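Wanted: patient people to argue about robot rules

Kimis is revising its handling guidelines for simulated robot arms and needs 35 reviewers. You will read 3 draft rules, watch test scenes, and tell us where the wording falls apart. "Approach with due care" has already fallen apart.

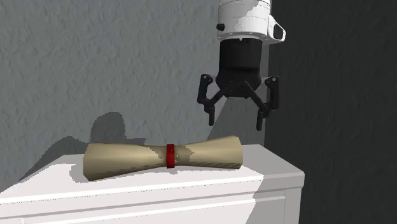

GRIMANO, 26 November 2022

One draft rule says the open fingers must stay clear of an object until the arm is lined up. Lined up with what, on a scroll pinched at the middle? Bring opinions.

No robotics degree needed. Sessions are online and unpaid, with strong coffee if you visit. Apply through the Kimis website.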